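Miment Recording Project: Frequently Asked Questions

Home | Project | Recording days | FAQ | Contact

Last updated: December 2018

What is the project for?
Miment is building a set of worked examples for a learning system that handles cables. A person guides an arm through a short task, and the arm's joint positions are stored with the pictures from its cameras. The system is later trained to produce similar movements by itself.

How many examples do you have?
We have kept 1,926 so far. A further 348 were recorded and set aside, mostly for missing camera data or a start in the wrong position.

What does the cable task involve?
The operator picks up a named plug, moves it to a marked spot and lets go. Cables are laid out afresh before each example, and no two layouts should match. Plugs may point in any direction.

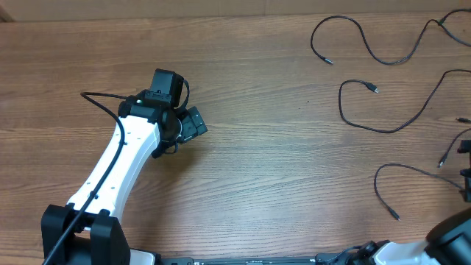 Black cables on the table, with the gripper at upper centre.

How long is one example?
The limit is 27 seconds. If the task is not finished by then, stop the recording, return the arm to its start position and begin again. Do not trim a long recording to fit.

Should I delete an example if I drop the plug?
No. If you pick it up again within the time limit, save the example as normal and tick "recovered" on the form. Karabo Sithole reviews all recovered examples before they go into the training set.

Why record from the wrist as well as from above?

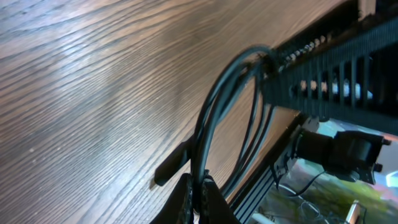 The overhead view shows the layout, but the arm can hide the plug just as the fingers close. A wrist view stays with the fingers. It also takes in a good deal that has no part in the task, such as the cable carrier chain, the grooved rail and the floor past the edge of the table. We leave this in. Cropping was tried in October and dropped, as the crop had to be reset whenever a camera was refitted.

Are blurred pictures a problem?
Some blur is expected when the arm moves quickly, and we do not remove single pictures from an example. If a whole example is blurred, mark it for review. Ruan Tshabalala will check the camera settings.
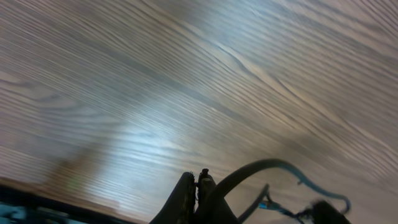 Wrist view with streaked wood grain and the two fingers at the bottom.

Do you record with nothing on the table?
Yes, a small share. We ask each operator for 100 short movements over a clear surface before they start on cables.

Who can use the examples?
For now, Miment and its partner Gudimwood. Other groups can ask for a sample through the contact page. Please state which file format you need.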